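Voller Lake Catch Log
README and data card, release 11

What this is

A table of fish weighed in at club bass tournaments on Voller Lake, plus a smaller table of boats and launch times. It was put together from paper weigh-in slips, two spreadsheets, and one notebook that had spent a season in a tackle box. People have used it to argue that the lake is getting better, that the lake is getting worse, and that the north ramp is lucky. I don't think it supports any of those very well. Please read the rest of this file before you make a chart.

Maintainer: Elikem Laryea
Last edited: Sunday, February 20, 2022

Files

catches.csv: one row per fish brought to the scale
boats.csv: one row per boat per tournament
slips/: scans of the paper slips, where we still have them
notes.txt: arguments, mostly mine
pictures/: image files

Columns in catches.csv

event_id: text, matches boats.csv
boat_id: a number given fresh at each event. Boat 4 in one tournament has nothing to do with boat 4 in the next.
species: largemouth, smallmouth, spotted, or unknown. I would not trust the line between largemouth and spotted. The person filling out the slip was usually cold and had a line of people waiting.
weight_lb: decimal pounds, converted from pounds and ounces
length_in: inches, blank in most rows
bait: free text, see below
alive: yes, no, or blank

How it was collected

Teams of two launch at first light, fish until the horn, and bring a limited bag to the scale. Only the fish they choose to bring in get counted. A boat that caught forty small bass and kept the best five looks the same in this table as a boat that caught five. If you want to know how many fish are in the lake, this is the wrong file, and I have my doubts about whether any tournament file is the right one.

Two scales were used. The older one, a Tendico, was replaced before the June event. When the two were checked against each other on the same fish, the Tendico read heavier by more than I like. I have not corrected the old weights. Several people sent me a correction factor and no two of them agreed.

Known problems

Each team may weigh one "big fish" separately for the side pot. At some events that fish was also written into the team's bag, so it shows up twice. I found 18 of these and removed them. I assume there are more.

There are 45 slips with a weight and no boat number. They are kept with boat_id set to 0. Drop them if you are comparing boats.

The bait column is close to worthless. Anglers do not tell the truth about bait with other anglers standing behind them. "Plokness" appears in it far more often after the June event, when a team using that crankbait won. Whether more people threw it or more people said they did, I can't tell you.

Weights ending in exactly .00 or .50 are too common in the notebook events. Somebody was rounding. Lengths are worse.

Zeros matter. A team that caught nothing often went straight home and never turned in a slip. Those boats are in boats.csv but have no rows in catches.csv, so join the two tables before you take an average. The much-repeated claim that the typical Voller boat brings in a good bag comes from skipping this step.

About the Iyamu method

A write-up passed around the club uses the Iyamu method to turn tournament weights into a yearly score for the lake. I ran it on this table. The score moved more when I changed which scale events were included than it did between years. Use it if you want, but please don't cite this file as proof that it works.

pictures/

Not linked to any row in either table.

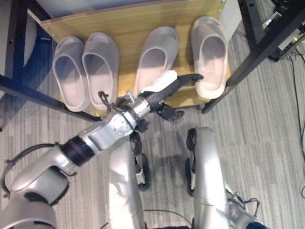
Four slip-on slippers on a wooden board, gray striped carpet.

File names in this folder were changed during a cleanup and the originals were not kept. Please don't try to match them to events by sort order.

Size and updates

The release has fewer than 1,000 catch rows, which is small once you split it by event and species. I add new rows when slips reach me and I can read them.

Fixes are welcome if they come with a scan of the slip. Memories of how big the fish was will not be merged.

Use

Free for any use. Keep this README with the tables if you pass them on.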